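Skokemero Boards > Loss and Remembering > Keeping their things

marblehen
It was my sister's birthday in January, and I still can't bring myself to clear her voicemails off my old phone. There are 11 of them, mostly her rambling about parking in Nurnport. I play one when the house gets too quiet, and then I feel worse and better all at once (does that make sense to anyone?). I sit at the counter with my tea and let her talk. 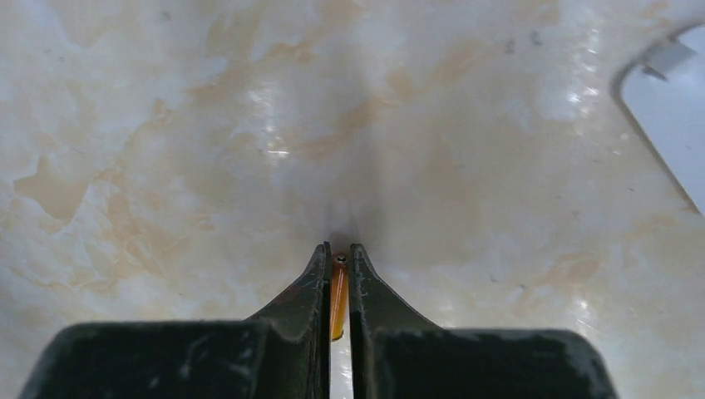 My husband thinks I should put them away for a year and see how I feel. He means it kindly, but I don't know.

adugna_gal
Oh honey, it makes perfect sense! I have 371 emails from my dad and I read them whenever I please. Keep every one.

slowriver20
I'm going to disagree a little, and gently. I listened to my wife's messages every night and I got stuck there. Putting them in a drawer was the kindest thing I did for myself, and I wish I'd done it sooner.

adugna_gal
Every night is different from now and then, though. I don't think she's stuck, I think she misses her sister.

slowriver20
Fair enough, and I'm sorry if that came out bossy. Whatever you decide, please make a copy first, old phones quit without warning.
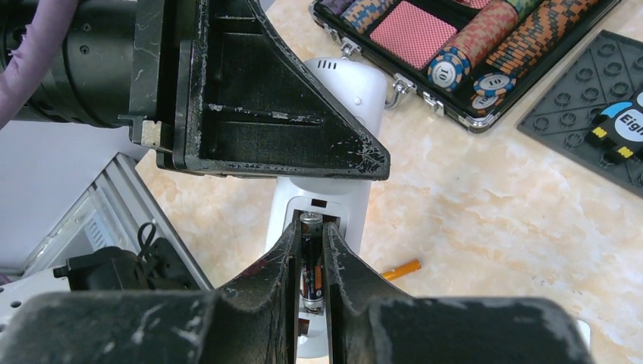
AA battery at the open compartment

marblehen
Thank you both, I cried a bit reading these. Copying them tonight, then I'll think about the drawer.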